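Vakutska – Millside Sessions (Remastered) LP

Label: Nendavus Records
Format: 12" vinyl, 33 rpm, single sleeve with printed inner
Catalogue no: NEN 016
Pressing: 1000 copies, black vinyl
Released: Jun 19, 2020
Availability: In stock, limit of two per customer

Vakutska's only full-length album is back on vinyl for the first time since the original run sold out. The band recorded it live to tape at Millside, a converted feed store with one good room and a very small control booth, and most of what you hear is first or second takes. Guitars are loud, the drums are dry and the vocals sit a little lower than they would on a modern hard rock record.

For this edition the tapes were transferred again and mastered for vinyl by Vibeke Riis. She has left the dynamics alone as far as possible. The old CD was pushed quite hard and tended to tire the ears by side two, so if that's the version you know, expect this one to play quieter. Turn it up a bit. The bass in particular has more shape to it, and the long fade on "Quispe" now runs all the way out instead of stopping early.

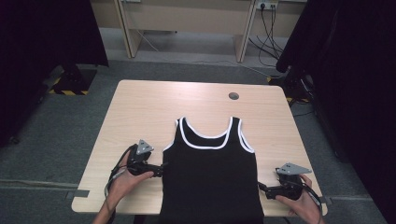

Shirts to go with the album can be added to your order while sizes last. The regular tee is black cotton with the band name across the chest and the track list on the back, sizes S to 3XL. It's a standard unisex cut. If you'd sooner have something for summer, sleeveless is the other way to go, and a plain black tank with white piping at the neck and armholes looks fine under an open flannel or a denim vest. Shirts and records ordered together are sent in the same parcel, with the shirt folded flat behind the record so the corners don't take a knock.

Track listing

Side A
1. Grain Elevator
2. Nine Dead Miles
3. Salt the Road
4. Quispe

Side B
1. Hand Over Hand
2. Lower Town
3. The Weighbridge
4. Cold Start
5. Last Bus Out

"Cold Start" was left off the first pressing and has only been available on the cassette until now. The running order is otherwise unchanged.

Packaging

The sleeve uses the original artwork, rescanned from the band's print as the negatives could not be found. There is some grain in the darker areas and the colours are slightly warmer than on the first edition. The inner sleeve has full lyrics on one side and studio photos on the other – all black and white. A download card is included with every copy.

Condition and returns

All copies are new and sealed. We don't open records to check them before sending. If yours arrives warped or with a fault that affects play, write to us with your order number and a short note on what's wrong, and we'll replace it or refund you. Light sleeve creasing from the factory is not treated as a fault. Shirts can be exchanged for another size if they haven't been worn or washed.

Shipping

Orders go out twice a week in stiff card mailers. Tracking is standard on anything containing a record. Shirts sent on their own travel as letter mail with no tracking unless you choose it at checkout.

The CD edition follows in September and will have its own page. Pre-orders for it can't be combined with orders for the LP.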